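Ata da reunião técnica – Comparação de garras para manipulação de têxteis
Projeto Clener, bancada de lavandaria
Junho, início às 10h
Moderação: Gunther Kröger
Presentes: equipa de mecânica, equipa de controlo, operação de bancada
Ausente com justificação: compras

1. Aprovação da ata anterior
Aprovada com uma correção no ponto 3: o binário limite indicado para o punho dizia respeito ao controlador Galang e não ao Rullex.

2. Estado dos ensaios
Estão em comparação duas versões de dedos, a Vitatov de série e a variante com mola mais rígida. O protocolo prevê 22 ciclos por versão, com o mesmo conjunto de peças e a mesma altura de aproximação. A versão de série está concluída. Da variante faltam oito ciclos, interrompidos por perda de comunicação com o braço direito.
A equipa de controlo atribui a falha ao conector do punho. O conector será substituído antes da retoma e os ciclos interrompidos não entram no apuramento.

3. Preensão
Na versão de série registaram-se sete falhas, quase todas em tecido fino apanhado por uma só camada. O tecido grosso não levantou dificuldades. G. Kröger pediu que as falhas de preensão e as falhas de transferência entre mãos passem a ser registadas em colunas separadas, o que foi aceite.
Discutiu-se a força de fecho. A mecânica propõe mantê-la constante nas duas versões; o controlo prefere ajustá-la por versão, de modo a igualar a pressão na ponta. Ficou decidido manter a força constante nesta série e repetir um subconjunto com ajuste.

4. Controladores
O Rullex apresenta menor oscilação na paragem. O Galang recupera mais depressa após contacto inesperado. O registo comum tem cerca de 1,895 GB e está na pasta partilhada, ainda sem sincronização dos relógios dos dois braços. Nenhuma conclusão será retirada antes dessa correção.

5. Cablagem e acesso à máquina
Os cabos das garras formam laços largos fora dos braços.
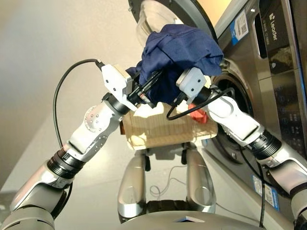 A mecânica apresentará duas alternativas de encaminhamento, uma por abraçadeiras ao longo do elo e outra com manga flexível. Qualquer delas terá de conservar a rotação completa do punho. Até lá, a velocidade junto à porta fica limitada ao valor do protocolo de segurança.
A operação pediu ainda que a posição da base seja marcada no chão, para que as duas séries partam do mesmo ponto. Aceite.

6. Ações
Substituir o conector do punho direito: mecânica.
Sincronizar os relógios e reprocessar o registo: controlo.
Separar as colunas de falhas na folha de ensaio: operação.
Propostas de cablagem, com desenho: mecânica.
Marcação da base: operação.

7. Outros assuntos
O pedido de um segundo par de dedos Vitatov fica pendente de resposta de compras.

Reunião encerrada às 11h20. A próxima será convocada depois de concluídos os ciclos em falta.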